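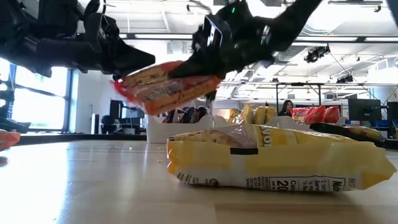
Snack bags: one red and orange, one large and yellow.

Firnach Usia Benchtop Impulse Sealer: Long-Term Review
9 January 2024

The Usia is a manual impulse sealer with a hinged arm, a flat heating wire under a nonstick cover strip, and a single timer dial. It is sold for kitchens and small shops that need to close plastic bags without a vacuum machine. I bought mine in July from Chávez Restaurant Supply for $118, before tax, and have used it since for dry goods, freezer portions and reclosing opened snack bags. The counter I keep next to it stands at 1,509 seals.

How it works

There is no warm-up. Pressing the arm down closes a microswitch, the transformer sends current through the wire for the time set on the dial, and a red lamp stays lit until the pulse ends. You then hold the arm down a little longer while the seam cools under pressure. The manual asks for two seconds of hold. I got better seams with three, and with thick freezer bags I use four.

The dial is marked 1 through 8. The numbers are not seconds. On my unit the pulse at 3 is a little under one second, and the steps get larger toward the top of the scale. Firnach could have printed the times, and I wish they had.

Seal bar and build

The bar is 21 cm long, a little over eight inches. A quart freezer bag fits with room on both sides. Wide chip bags do not, and have to be folded in at the corners or sealed in two overlapping passes. Folding puts four layers under the bar at the corner and two in the middle, and no single setting suits both. Two passes work better. Overlap them by an inch and check the overlap for pinholes.

The seam is 2 mm wide. Shops that ship liquids will want the 5 mm version. For flour, rice, nuts and crackers the narrow seam is enough.

The housing is painted steel with four rubber feet. The hinge pin had slight side play when new and has the same play now. The arm handle is hollow plastic and feels cheaper than the rest of the machine, though it has not cracked. The power cord exits at the rear and is short, so plan on placing the sealer close to an outlet.

Settings by bag type

Plain polyethylene bags, thin: 2.
Freezer bags, zipper portion cut off: 4.
Crinkly polypropylene bags for candy and pasta: 3 to 4.
Metal-lined snack and coffee bags: 5, sometimes 6.
Mylar pouches, heavy: 7, with a second pulse after a pause.

These are my numbers at room temperature with a cold bar. After ten or more seals in a row the bar holds heat and everything needs to come down by half a step. If the seam turns cloudy or stretches into threads when you lift the arm, the setting is too high or the hold was too short.

Snack bags deserve a separate note. The inner layer on most of them is made to seal, so the machine does well, but any salt or oil on the inside surface near the mouth will weaken the seam. Wipe the inside with a dry paper towel first. Trim the torn edge straight. A bag that was ripped down the side is not worth the trouble; move the contents to a jar.

Leak test

I sealed water-filled bags in groups and left them on a tray under a cutting board for 90 minutes. Thin polyethylene and freezer bags had no leaks at the settings above. Polypropylene was less even. It leaked at the ends of the seam when the bag was placed off center, because the bar runs cooler near its terminals. Keep the bag at least half an inch in from each end.

Dry storage was the more useful test. Crackers closed in their original bag stayed crisp for three weeks. The same crackers in a clipped bag were soft in one.

Compared with the Pollunetti handheld

I also own the Pollunetti, a battery unit that you pinch over the bag and slide along. It costs far less and fits in a drawer. It also depends on the speed of your hand, and the seams show it: clean for two inches, melted through for the next half inch, then clean again. For closing a bag of pretzels overnight it is fine. For anything going into the freezer I use the Usia. The two are hardly competitors, but readers tend to ask.

Parts and upkeep

The wire and the nonstick strip are the wearing parts. Firnach includes one spare of each. I replaced the strip once, after it browned along the center line and started to stick. The job takes a Phillips screwdriver and a few minutes with the machine unplugged. The original wire is still in place. Replacement kits are easy to order, although the listing covers several bar lengths on one page and it is possible to pick the wrong one — I did.

Wipe the strip with a dry cloth when the bar is cold. Do not scrape melted plastic off with a knife.

What I would change

A longer cord, printed pulse times and a stiffer handle. A built-in cutter would also help. The model with the cutter has a longer bar and takes up a good deal more counter.

Verdict

Good value for a household that buys in bulk or freezes in portions. Consistent once you have your own settings written down. Too narrow for family-size chip bags in one pass, and not the right choice for liquids. Mine has a strip of masking tape on the base with the settings listed above, and the tape has been replaced more often than any other part.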